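Workshop notebook, Dimham bench
Jun 29, 2025

Third try at the spoon glaze question. Marciniak's supplier sheet still claims their new tin white "shrugs off cutlery marks." I don't believe it, and I didn't in April either, when the first bag came in. Gray streaks on a white plate are metal rubbed off the spoon and caught on a rough surface. If the glaze is rough at a small enough scale, it will mark, whatever is printed on the bag.

Made up 300 g of the Marciniak white and the same of our old Sturar recipe. Sieved both. The Marciniak one settled like cement while I answered the phone, so a bit of bentonite went in, and yes, that means it's no longer strictly their recipe. Noted.

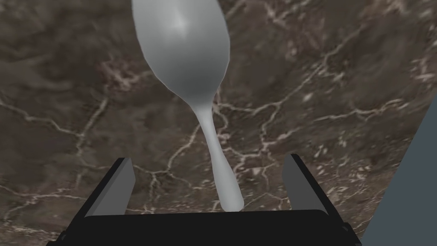 Seven tiles of each, all from the same slab, all in the middle of the kiln. Melati wants them spread top to bottom next time because the top shelf runs hot. Fair point. It would also wreck the comparison unless we do twice as many, and I'm not making twice as many by hand.

Rub test: one steel teaspoon, 164 strokes per tile, same patch, wiped with a damp cloth after. Why 164? It's what Hanan Karaki used on the first batch and she can't remember why. Keeping it so the numbers line up.

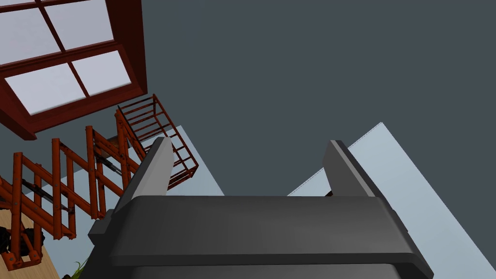 Gripper with fingers open, nothing between them.

Results so far. Sturar: marks on every tile, most of it gone with baking soda. Marciniak: fainter marks, but they stayed put after the same scrub. So which is "better"? The sheet only talks about how it looks before cleaning. Convenient.

Also not convinced by the gloss reading. The meter was 13 units off on its own check tile this morning and I only found out at lunch. Ignore the gloss column until I redo it. 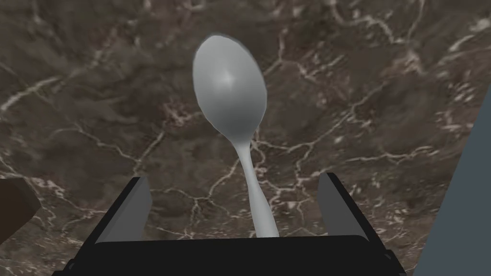 Spoon upright, bowl at the top.

To do: refire two of the marked Marciniak tiles with a slower cool. Ask Stunduvau if they'll part with a cup of their liner glaze. Do not order the big bag yet, whatever the discount.

7 shares | 3 comments

Melati Wuisan: You added bentonite to one and not the other. I'd want that fixed before blaming the supplier.

Hanan Karaki: It was 164 because my arm got tired. Sorry.

Melati Wuisan: Then can we please pick a new number?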